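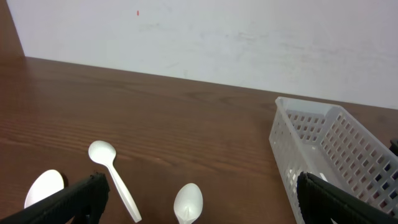

Jade Bloxham wrote in to say the old setlist file was useless to her without the encores marked, and that two of the Prantl shows had the same songs in the same order, which she was at one of and no they did not. Fair. Both fixed in this version. Read on before you download.

CLADNESS - README
Setlists from small rooms in and near Celanton

Last touched Dec 26, 2010. Written fast between family visits so forgive the state of it.

What it is

Cladness is a bunch of setlists. Who played, where, what night, what songs, what order, what was an encore. 663 shows so far, 1367 different song titles once the spelling is cleaned up. Mostly guitar bands, some folk, a few organ trios from when the Ukach still had its organ. No audio. Please stop asking about audio.

It started as a shoebox of paper setlists pulled off stages after load-out. Then people sent theirs. Then I typed it up, badly, and then less badly.

Files

shows.txt - one line per show
songs.txt - one line per song played, in order
notes.txt - free text, whatever didn't fit anywhere else

3 files, that's it. Tabs between fields, not commas, song titles are full of commas. First line of shows and songs is the header. notes.txt has no header, just the show id, a tab, then whatever I wrote.

Fields in songs.txt

There are 8 of them:

show_id - matches shows.txt
pos - position in the set, starts at one
title - cleaned up title
title_raw - exactly what was on the paper, abbreviations and all
encore - y, n or blank. Blank means I don't know. Blank does NOT mean no
cover - y, n or blank, same deal
source - paper, memory, tape or press
sure - high, ok or low

Fields in shows.txt are date, act, room, town, support or headline, and the id. Self explanatory I hope. If the date is only known to the month the day is 00. If even the month is a guess it goes in notes and the month is 00 as well.

Where the data comes from

Paper is best. A sheet that was on the floor by the monitor. Even then, bands skip songs. If somebody who was there told me a song got dropped, I dropped it and said so in notes. If they wrote "2 more??" at the bottom and nobody remembers what the two were, you get nothing for those, sorry.

Memory is what it sounds like. Usually one fan emailing the next morning. Some of these are very good. Some were sent twenty years on and have the hit at the end becuase everyone assumes the hit was at the end.

Tape means somebody had a recording and wrote it down for me. I have not heard most of these tapes myself.

Press means a review named the songs. Reviewers name the singles and the cover and go home, so a press setlist is nearly always partial. Don't use press rows for anything about set length. Really don't.

Title cleanup

Bands do not write full titles on setlists. They write RAIN and SLOW ONE and NEW D MINOR. Where I could work it out the real title is in title and the scrawl is in title_raw. Where I couldn't, both say the same thing. So there are at least a few songs called "New One" in there by several different acts and they are not the same song. Group by act first, then by title. If you group by title only you will decide that "Fast" is the most loved song in the region.

Working titles are a pain. Prantl played one tune under four names before the record came out. I merged those under the record title, sure set to ok. Ukach house band same thing but I never got confirmation, left unmerged.

Wait, on that - Ukach is the room AND the house band. Room column says Ukach, act column says Ukach House Band. Somebody wrote a script that mixed them up and then told me the data was broken. It isn't, the naming is.

Known problems

Encores before the first batch of emails came in are mostly blank. Working on it. Jade's corrections cover the Prantl spring run only.

Medleys. I split them into seperate songs, each with its own pos. Should maybe have a flag. Doesn't.

Support acts are badly underrepresented. People keep the headliner's setlist and step on the other one. If you ran numbers on this and found that openers hardly ever played here, no, they played every night.

Solo acoustic nights at the Ukach often had no list at all. Those come from memory, all of them low or ok.

March is thin every year. No idea. Could be that fewer shows happen, could be that the people who send me stuff go away then. Don't build a theory on it.

Soundcheck songs are not included. A few sneaked in early on, I've pulled the ones I know of.

Good for

Looking up a show you were at. Arguing with your friends. Seeing when a song came into the set and when it fell out. Finding out who covered what, if you're careful about the blanks. One guy used it to line up an old tape with a date, worked great.

Not so good for

Anything with "average" in it. Ranking bands. Royalties - no, I mean it, don't send this to anybody who handles money, it isn't that kind of record. Claims about who played a song first.

People in the data

Act names as they were billed. No audience names, no addresses. People who sent setlists are not named in the files, the source column is all you get. If you were billed under your own name and want a show taken out, write me and it's gone in the next version, no argument. Has happened a couple times. Notes about drunkenness, fights, broken strings etc. I've mostly cut. Strings stayed.

How to send stuff

Scan or photo or just type it out. Tell me the date, the room, and how you know. "I was there" is fine. "My brother was there" is fine too, goes in as low. Please keep the abbreviations the way the band wrote them, I'll sort the titles. Don't fix spelling for me, half the time the bad spelling is the title.

Corrections - give me the show id if you can. If you can't, act and date. "The one with the long version" I can't do much with.

Changes this time

encore column added, see top
Prantl duplicate removed, correct set put in from paper
Ukach dates with the day and month swapped, fixed, hopefully all
two acts with the same name pulled apart, notes say which is which
blank lines at the end of songs.txt gone, they were breaking somebody's import

Next time, maybe

Medley flag. Key of the song where the paper has it, lots of them do. A proper room list, since the place on the corner in Celanton has had more names than lineups. Guest players, if I can figure out where to put them without wrecking everyone's scripts.

Use

Free to copy, free to post, free to print. Say it came from Cladness. If you fix something in your copy send it back so we don't end up with two versions of the same night. Selling it is not ok, not that anyone would buy it.

If the download link is dead try again tomorrow, the host goes down when it gets late. Old versions are in the old folder, don't use them for anything except checking what I

changed. Encores are wrong in all of those.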